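Irkham table cell: monthly inspection, hand-held grippers
September
Done with both grippers out of their cradles and the recorder off, then repeated with the recorder on.

Marks used: OK, OK with comment, FAIL, NOT CHECKED. I have used the last one more than the form's authors would like.

1. Fingers and linkages

1.1 Pivot pins present and seated, both fingers. OK.
1.2 Pivot pins free of side play. OK with comment. The form says "no perceptible play", and that depends on who is doing the perceiving. The first gripper has a little on the right finger. I would sooner have a feeler gauge and a number than an adjective. Last month's sheet has a plain OK in this box and I don't believe the play appeared in one month.
1.3 Parallel bars straight, no rubbing. OK.
1.4 Fingers meet along the full pad face when closed. FAIL on the second gripper, which meets at the tip first and leaves a gap you can slide a bit of card into. Adjusted, checked again, OK.
1.5 Open and close 200 times by hand. OK with comment. I did them. I'm not sure what they prove. A pin that is going to walk out does it under a sideways load, and this test puts none on it. Suggest we keep the box but cut the number and add a sideways push at full opening.

2. Pads

2.1 Pads firmly bonded, corners not lifting. OK.
2.2 Ridged edge not worn smooth. OK with comment. Fine for now. The Bronska sheet says to change pads at every second inspection whatever their state. Bronska also sells the pads. I have left these on and will look again next month.
2.3 Pads clean. FAIL before wiping, OK after. Lint, as usual. Wiped with a damp cloth and left to dry. The solvent named on the old sheet made the last set go tacky, so please stop using it, and would somebody take the bottle off the shelf.
2.4 Pads a matching pair. OK by type. The shade differs a bit from one to the other depending on how the light catches them, and I don't count that as a fault.

3. Trigger and return spring

3.1 Trigger travels fully without sticking. OK.
3.2 Fingers return to fully open when released. OK on the first, OK with comment on the second, which is slow over the last part of its travel. It has been slow for as long as there have been sheets to write it on. Either it matters and we change the spring, or it doesn't and we take the question off the form.
3.3 Trigger guard screws tight. OK. One took a quarter turn. No thread lock on it, though the record says there was.

4. Camera mount

4.1 Mount screws tight. OK.
4.2 Lens clean. OK after cleaning.
4.3 Both pads in view with the fingers open. OK.
4.4 Exposure holds with the table in normal light. NOT CHECKED to my satisfaction. In the afternoon the sun comes in on the window side and bleaches that part of the cloth. Automatic exposure copes in the sense that it produces a file. Whether the file is any use is a different question and the form has no box for it. I tried at half past ten with the blind down and it was much better, so the easy answer is the blind. The answer that came back from Carhuamaca was to "let the system adapt". It can adapt after somebody has shown me a pale object picked up reliably out of the glare.

5. Table and surroundings

5.1 Cloth flat and fixed. FAIL. Creased through the middle. The shiny top layer holds a fold for weeks, and soft things catch on the ridge when they are dragged. Smoothed by hand and taped at the corners, which I expect to last until the next person moves the table. A heavier cover has been asked for before.
5.2 Reflections off the cloth. OK with comment, see 4.4. A matt cover would deal with both.
5.3 Items laid out as on the layout sheet. NOT CHECKED. 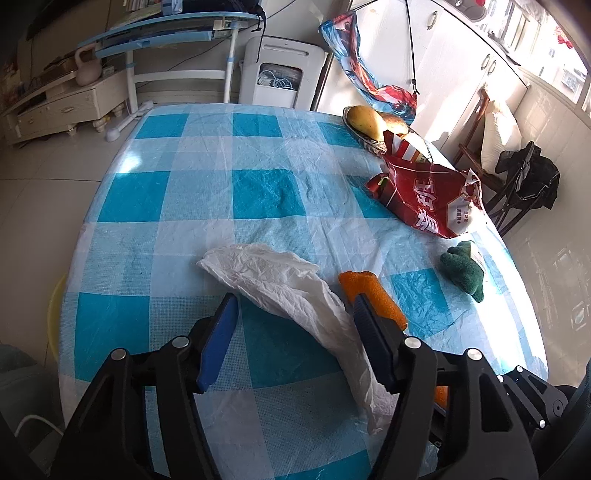
The layout sheet in the folder is two versions old and I won't tick against a drawing that shows a different set of things. What I can say is that the mix leans towards soft and crumpled items, and those are the ones that tell you least about grip. A tissue will come up between almost any two surfaces. Please add something hard and smooth of a known weight, so that a slipping pad shows up as a slipping pad.

5.4 Food items sound and dry. OK with comment. Fruit to be replaced before it goes soft. Juice on the pads is worse than lint and takes longer to get out of the ridges. Torn packets should be emptied before they go on the table.
5.5 Second gripper parked clear of the working area. OK with comment. "Clear" needs a distance. I suggest 30 cm from the nearest item, measured once and marked with tape.
5.6 Floor free of cables where the operator stands. OK after tidying.

6. Records

6.1 Previous faults closed. FAIL. Two are marked closed with nothing written under "action taken". I have opened them again.
6.2 Calibration file matches the gripper in use. OK. Checked by the number on the handle and not by the sticker on the case, as the cases have been swapped before.
6.3 Naren session log complete. OK with comment. It is complete because it fills itself in. It has the second gripper at 40 cycles on a morning when it was in its cradle with the fingers strapped, so I wouldn't plan maintenance from it.

Result: fit for use, both grippers, with the blind down.

Open items: feeler gauge for 1.2, decision on the spring in 3.2, thread lock on the guard screws, matt cover, new layout sheet, faults under 6.1.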